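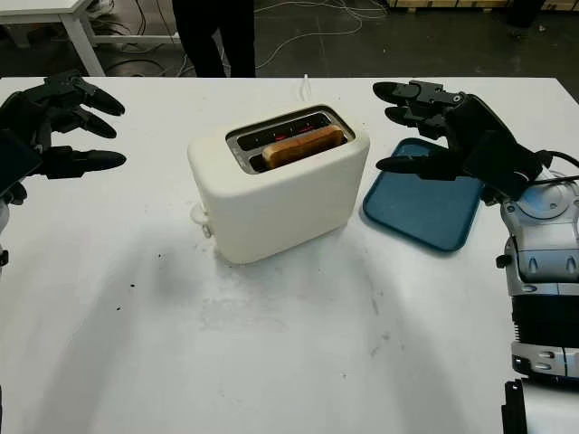 Genlow – corpus de recetas y notas de desayuno

Ficha de datos y guía de uso, versión 2

Genlow es una colección de 1283 textos cortos en español sobre el desayuno: recetas, notas de cocina, menús caseros y algunas cartas donde se explica cómo se prepara una cosa. Los textos fueron transcritos a mano y anotados por ingredientes, acciones y cantidades. La colección sirve para estudiar el lenguaje de las instrucciones, y también puede ser útil para quien trabaja con vocabulario regional de alimentos.

El español no es mi lengua materna. He revisado esta ficha con cuidado, pero si encuentra una frase extraña, le agradezco que me lo comunique igual que cualquier otro error.

Contenido de la carpeta

textos/ contiene un archivo por documento, en UTF-8, sin formato.
anotaciones/ contiene un archivo por documento, con el mismo nombre que el texto y la extensión .tsv.
vocabulario.tsv es la lista de términos normalizados, con sus variantes.
dudas.txt reúne los pasajes que no pude leer con seguridad.
cambios.txt es el historial de versiones.

Los nombres de archivo empiezan con una letra que indica el fondo de origen (W, S o P) y siguen con un número de cuatro cifras. La numeración tiene huecos. Corresponden a textos retirados en la revisión y no se van a reutilizar.

Origen de los textos

Hay tres fondos. El fondo Walturora es el más grande y viene de cuadernos domésticos, casi todos escritos con bolígrafo y con muchas abreviaturas. El fondo Stergiou viene de una pensión familiar que guardaba sus menús y las instrucciones para la persona que abría la cocina a las seis de la mañana. El fondo Pramorell es una correspondencia entre dos hermanas; solamente se incluyen los párrafos que hablan de comida, y por eso muchos textos de este grupo empiezan de manera brusca.

Las personas que cedieron los cuadernos dieron permiso por escrito. Los nombres propios, las direcciones y los teléfonos fueron sustituidos por las marcas NOMBRE, LUGAR y TEL. En el fondo Pramorell quedan todavía algunos apodos, que decidí conservar después de consultarlo con la familia.

Criterios de transcripción

Se respeta la ortografía del original, también cuando es incorrecta. «Uebo», «asucar» y «tostár» aparecen así en los textos y solo se corrigen en la columna de forma normalizada. Las abreviaturas no se desarrollan: «cda.» queda como «cda.», y su lectura está en la anotación. Cuando el autor tachó una palabra y escribió otra encima, se transcribe la segunda. Las tachaduras enteras, sin sustitución, se indican con [tachado].

Un problema frecuente son las manchas de grasa. Si una palabra se lee solo en parte, lleva un signo de interrogación entre corchetes al final. Si no se lee nada, se escribe [ilegible].

Formato de las anotaciones

Cada línea tiene cinco columnas separadas por tabulador: posición, forma original, forma normalizada, etiqueta y comentario. La columna de comentario puede estar vacía.

Etiquetas:
ING – ingrediente
ACC – acción
CANT – cantidad o medida
TIEM – duración u hora
UTEN – utensilio o aparato
EST – estado o punto de cocción

La etiqueta EST fue la más difícil. Expresiones como «hasta que quede rubio», «que no se pase» o «cuando ya huele» describen un resultado sin dar un tiempo. En la versión 1 estaban mezcladas con TIEM y eso producía confusión. Ahora se marcan siempre como EST, incluso cuando la frase contiene también un número: en «dos minutos o hasta que dore», «dos minutos» es TIEM y «hasta que dore» es EST.

Ejemplo (W0412, líneas 3 a 6):

3	pan	pan	ING
4	de ayer	del día anterior	EST	ver nota sobre pan duro
5	tostár	tostar	ACC
6	por los 2 lados	por ambos lados	EST	podría ser ACC

Nota sobre el pan duro: «pan de ayer», «pan sentado» y «pan asentado» se normalizan igual. No he unido con ellos «pan viejo», que en el fondo Stergiou significa casi siempre pan para rallar.

Variantes regionales

El vocabulario normalizado no quiere decir que una forma sea mejor que otra. «Mantequilla» y «manteca» se mantienen separadas, porque en algunos textos son lo mismo y en otros no lo son. «Tostada» tiene dos entradas, una para el pan y otra para la tortilla de maíz frita. La palabra «torta» me dio tanto trabajo que tiene su propio apartado en dudas.txt.

Limitaciones

Los textos no representan de forma equilibrada los países de habla hispana. El fondo Walturora tiene mucho peso, y dentro de él hay cuadernos con hasta 400 entradas de una misma mano. Si usted calcula frecuencias, conviene agrupar primero por autor (la segunda columna de cambios.txt no sirve para esto, use el encabezado de cada texto).

Las cantidades no han sido verificadas en la cocina. Hay una receta de bizcocho, S0077, que pide 1000 gramos de azúcar para 400 de harina. El original lo dice claramente y así se queda.

No recomiendo usar la colección para dar consejos de nutrición ni de conservación de alimentos.

Cambios respecto a la versión 1

Se añadió el fondo Pramorell.
Se separó EST de TIEM.
Se corrigió la codificación de los archivos que mostraban mal la eñe.
Se retiraron textos repetidos que estaban copiados en dos cuadernos.

Pendiente

Revisar las medidas en tazas. Decidir si «un chorrito» y «un chorrito chico» deben compartir forma normalizada – de momento son distintas. Completar los encabezados del fondo Stergiou, donde falta a menudo el mes.

Uso y cita

La colección es gratuita para investigación y enseñanza. Si la utiliza en un trabajo, cítela así: Sze-wing Yuen, Genlow, corpus de recetas y notas de desayuno, versión 2.

Para avisar de un error basta con indicar el nombre del archivo, el número de línea y la lectura que usted propone. Las correcciones se incorporan dos veces al año, en enero y en julio.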